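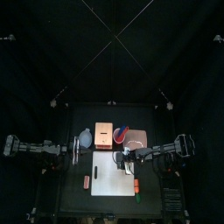 KITCHEN BASICS

Kitchen > Counters and Storage > How to Set Up a Small Prep Area

How to Set Up a Small Prep Area Around One Cutting Board

By Natalie Pearce
30/09/2021

40 shares | 9 comments

A small table is enough for most everyday cooking if the board gets the front and everything else goes behind it. The arrangement on this page has a white cutting board in the front center, with a box, a cup of utensils and a tray in a row at the back. You can set up the same thing on a cart, a side table or the short stretch of counter next to a stove.

What you need

A large cutting board with a handle slot
A cup or mug for utensils
A small tray with rounded corners
One box for loose items
A damp cloth
A dry towel

You don't have to buy any of it. I used a Madard tray for years that came from a yard sale, and any heavy mug will do for the cup.

Step 1. Clear the surface

Take everything off, including the things you think are going back. Wipe the surface with warm water and a drop of dish soap, then go over it with the dry towel. Dark tabletops show flour and salt right away, so wipe them a second time with plain water. Let the surface dry before you put the board down.

Step 2. Place the board first

Put the board in the front center and stand where you normally stand to cut. Your elbows should be able to move without hitting a wall or the edge of a cabinet. If they can't, slide the board over and try again.

Turn the handle slot toward your weaker hand. I am right-handed, so the slot goes on the left and I can pick up the board with that hand while I scrape with the other. Left-handed cooks should turn it around.

If the board slides, fold the damp cloth flat and put it underneath. A Teltitz mat works too, but I have gone back to the cloth. It can go in the wash with everything else.

Step 3. Make the back row

Line the other things up along the back edge. Leave enough room behind the board to push chopped food away from you. My order is box, cup, tray, from left to right.

The box is for things that roll or get lost, such as clips, twist ties and the measuring spoon that came off its ring. A light wooden box with a small slot in the top looks nice, but check whether the top comes off before you buy one. You will want to get a hand inside to clean it.

The cup holds two or three utensils and no more. A pink cup with one blue utensil and one red one is plenty for a weeknight. Different colors help if you cook with somebody else — one color for you and one for them. Pick a cup with a wide base. Long handles lean, and a narrow cup will tip the first time you grab something in a hurry.

The tray goes to the right of the cup. Use it for whatever would otherwise end up on the board: peelings, a spoon rest, a ring of string. Pale trays stain from turmeric and beets, so rinse them soon after use.

Step 4. Deal with bottles

Round bottles are the one thing I keep changing my mind about. Upright, they take up little room but get knocked over. On its side at the end of the row, a round bottle stays low, though it has to be tightly closed and it may roll. A folded towel on the open side stops that. If yours leaks at all, keep it upright.

Step 5. Keep small things off the board

Erasers, labels and similar bits tend to collect at the front. Set them beside the board while you work and put them in the box when you finish. Anything small left on the cutting surface has to be moved before you can wipe it.

Step 6. Try it for a week

Cook as you normally do and don't rearrange anything for the first few meals. Then look at what you reached for. If the tray is always empty, take it away. If the cup keeps getting in the way, move it to the end of the row.

Cleaning up takes me less than 30 seconds on most nights. Board to the sink, tray to the sink, wipe the table, board back once it is dry. Wash the utensil cup once a week. Crumbs and water get down in the bottom and it smells by August if you forget.

Barry Sugden wrote to ask about wooden boards. The layout is the same, but stand the board on edge to dry before laying it flat again.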